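About Cirnside

Hi, I'm Saoirse Buckley, and I run Cirnside, a small language school for grown-ups who think they're bad at languages.

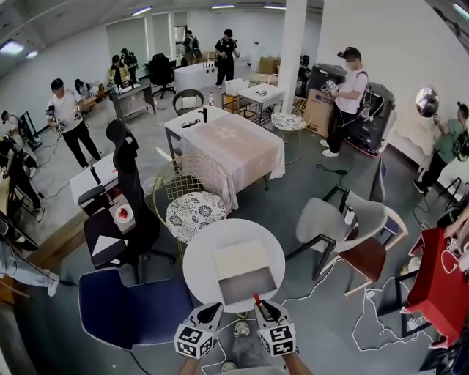 How it started

I moved in with my Icelandic mother-in-law, Bergþóra Vigfúsdóttir, for what was supposed to be one August. I had taken two years of classes and could not ask her for a towel. She didn't slow down for me and she didn't switch to English, and by the end of the month I was arguing with her about soup. I came home and wanted to teach that way — minus the soup, maybe.

The first group was 3 people who all worked nights. We met before their shifts and talked about bus routes, landlords and what everybody had eaten. One of them still comes!

What we teach

Right now it's Icelandic, Dutch and Thai, plus English for people who are new in town. Joris Nijs teaches the Dutch groups and will fix your "g" if you let him. Rattana Chareonsuk has the Thai beginners, and she also wrote our tone workbook (the blue one, please stop asking for the old green one, it had mistakes in it). I do Icelandic and most of the English.

Groups stop at 7 people. Courses run for 10 weeks, one evening a week, and you'll be talking in the first five minutes of the first night. We do grammar too, usually once somebody gets stuck and wants it.

What a class is like

Loud, mostly. You sit with a partner, you get something to sort out between you, and you swap when I clap. I don't give tests. I do give homework, and it's usually a phone call or a shopping trip, so bring a bit of nerve.

Since we opened, 829 people have finished a course with us. A few have moved abroad, one got married in Dutch, and plenty just wanted to talk to their grandparents.

Come try it

Your first evening is free. Write to me through the contact page, tell me which language and which nights you can't do, and I'll find you a spot.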